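Glass on rattan, yes or no?
Forum > Small venues and shared rooms > Furniture

tilside_kate
Started in December, still going, so I'm bringing it here. We run a shared hall that does coffee mornings, craft fairs and a choir that believes it owns the place. Somebody upstairs has decided we're getting a "lounge corner," and the front runner is a round table with a clear glass top and a woven rim, plus blue upholstered chairs with white piping. Budget is 1,000 for the corner. The table alone is 195 secondhand. Has anyone lived with one of these in a room where the public is let in?

mopbucket
I have. Buy shares in glass cleaner.

Nurhan Kırmızıgül
We had two at Redar. The glass was never the trouble. It was the weave. Crumbs go in and set up home. I had a soft paintbrush on a hook for it and I'm not proud of how much of my year went into that brush.

tilside_kate
Went to see the same sort of setup at Muli so I could stop arguing from a catalog. Round glass top, tan and brown rim, and you can see a white crisscross pattern through the glass. The blue chairs were right behind it, on thin black legs. There were teal-green ones over toward the wall too, and people standing along the wall.
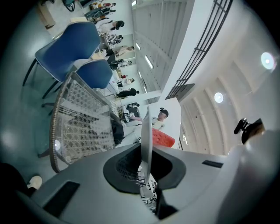
Maiara Cavalcanti thinks I'm worrying about the wrong piece. Her view is that any glass top can be wiped in ten seconds, but white piping on a dark blue chair is a diary of everyone who ever sat down in jeans, and she'd take the table tomorrow and leave the chairs where they are.

mopbucket
Piping comes clean with dish soap and a toothbrush. Ask me how I spend my evenings.

Nurhan Kırmızıgül
It comes clean twice. The third time it goes gray and stays gray. I'm with Maiara on the chairs, but I still say no to the rim.

old_trestle
Fold-up tables. 30 of them, one cart, done. Ours have been painted on, danced on and sat on by a brass band. No one has ever asked what they're woven from.

tilside_kate
old_trestle, we own plenty of those and they are the reason people want a lounge corner.

old_trestle
Then people are wrong – but fine.

jemau_hall
Before you pay for anything, check how the glass sits. Ours at Jemau rested on little clear pads, and when one went missing the top slid every time somebody leaned on it to stand up. New pads cost next to nothing. Finding out did not. Also measure your doorway. A round table doesn't get narrower whichever way you turn it, and I have watched four adults test this.

tilside_kate
Doorway is fine if we tip it and take the glass off first. Pads I hadn't thought of, thanks. Leaning toward the table, plain chairs, and a paintbrush on a hook.

mopbucket
Get two brushes. The choir will borrow one.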